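Speaker notes – "Does the family recipe hold up?"
Trastbridge Library evening talks, Monday, 7 p.m. start

Wait for the door to stop opening. People park late.

Opening

Start with the vinegar story. My grandmother put a spoonful of vinegar in her poaching water and swore it held the egg together. My mother did the same. I did it for 15 years before I tried leaving it out, and my eggs looked the same to me. Pause. Ask who in the room does it. Hands up. Ask who has ever poached one without it. There will be fewer hands.

Say clearly that I'm no scientist. I cook at home, I write a small column, and I get annoyed when I'm told to do extra work without a reason.

What I mean by a kitchen rule

A rule is something you'd feel guilty about skipping. Salting eggplant. Resting pancake batter. Never washing mushrooms. Most of us picked these up standing next to somebody, and we learned the motion before we asked about it. I'm suspicious of that kind of learning, including my own.

Mention the old Clarkeo cookbook here (hold it up, spine is loose, be careful). It has 200 recipes and tells you to sift the flour in nearly all of them. Read out the biscuit page. The flour I buy now pours out of the bag like sand. Maybe sifting mattered more with the flour people had then. I'd like to see somebody show it, though, and I haven't found where the book does.
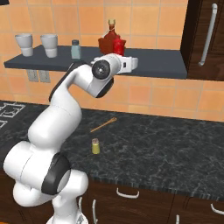

Go on to mushrooms. The claim is that they soak up water like a sponge. Weigh them, rinse them, shake them, weigh them again. Mine gained so little that my scale could barely make up its mind. If you want to do this at home, do it before you cook and write the number down. You will misremember it in the direction you prefer. I did.

Do NOT get drawn into the garlic press argument. It ate the whole evening at Grakthorpe.

How to test something without fooling yourself

Slow down here, this part went too fast last time.

Change one thing. If you rest the batter and also use a new pan, you've learned nothing about resting.

Have somebody else hand you the plates. I once rated 4 pans of cornbread knowing which was which, and the one I'd worked hardest on won. The next weekend I had them shuffled, and I picked the lazy one. I was not pleased.

Do it more than once. One good loaf is luck until it happens again. I know this sounds dull and I know you have jobs.

Expect "no difference" a lot. People hate this answer. They'd sooner hear that the rule is wrong, which at least gives them something to tell their sister.

Condiments (short section, drop if running past 7:40)

The fridge or the cupboard? Everyone in this room has an opinion about ketchup and I'd bet most of it comes from the house they grew up in. Ask for a show of hands, let them laugh, move on. Point out that "we always kept it out and never got sick" is the weakest kind of evidence. You don't know what you didn't notice, and the people who did get sick may have blamed the potato salad. 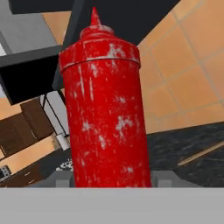 Same goes for my side, by the way. "It says so on the label" is better, but a label can be about flavor or about safety, and they don't always say which. Read it and follow it, fine. Just don't pretend you reasoned your way there.

Rules I've kept

Don't let the talk turn into an hour of sneering. I still salt pasta water, because I can taste it. I still let a roast rest, mainly so I have time to make gravy. I keep the food safety rules as written and I don't run home tests on chicken. Say that twice. Someone always asks.

Rules I've dropped

Vinegar in the poaching water. Sifting, except for lumpy cocoa. Salting eggplant, though a lady at the Gosling supper club told me I was buying the wrong eggplant, and she may be right. I haven't gone back to check.

Questions

Allow 8 minutes. Likely ones:

Cast iron and soap. I use soap. My pan seems fine. One pan proves very little.

Does searing seal in the juices? I don't believe it does, but I sear anyway for the crust.

Baking by weight or by cup. Weight, and I'll admit I'm stubborn about it.

If it goes quiet, ask what rule their family would fight over. That usually fills the time. Collect the Clarkeo book from whoever has it before people put their coats on.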